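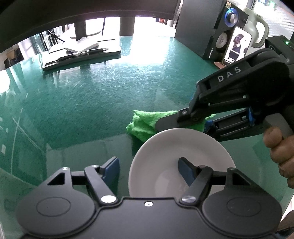
Bowl and cloth, two hand-held grippers, one green tabletop.

Teaching by Hand: Your Questions

Do I need to know how to code?
Not a bit! You hold the grippers, you do the chore, and the recording becomes the lesson. Margit Sjöberg runs the first session at Quan and she'll have you squeezing fingertips on a cloth before you've finished your coffee.

Isn't remote control easier?
Sometimes. We use Jukance, our remote rig, for anything heavy or up high. For bowls, cloths and other kitchen odds and ends, hand-held wins for me every time – you feel the object push back, and your movements stay natural.

How many tries does a robot need?
It depends on the task. Our wiping set has 648 recordings in it, and the folding set is at 274 and growing (folding is gloriously hard).

What if I fumble?
Keep going! Pick the thing up again and finish the job. Recoveries are some of our favourite recordings. Only start over if you've bumped the gripper's camera.

Can I use both hands?
Yes, one gripper in each. Start slowly, and keep each tool's fingertips where its camera can see them. Most people find their rhythm in more than 10 minutes, so don't rush it.

Can my kids come?
Ages five and up are welcome with an adult. Ask for Lenni Hämäläinen, who keeps the smaller grips in the grey cupboard.

When's the next open session?
Check the board at Eltitz. The July times are up now.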